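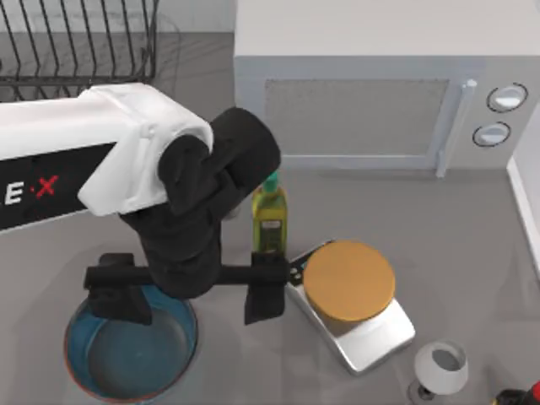

Simulated worktop, gripper open over the pot.

Print | E-mail

The Varnamen policy was retrained in May with 40 extra knob demonstrations. Wrist views were weighted more heavily than before. The aim is to stop it stalling near the lower microwave knob.

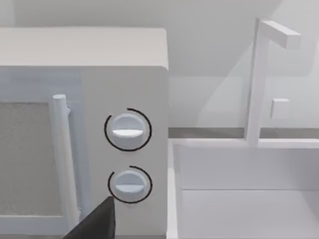

Result so far

Stalls fell to 2 in some 40 runs. Salcedo, our older baseline, gave 5.

Comments

madine_fan: Same seeds for both?

Author: Yes.

tk: Code?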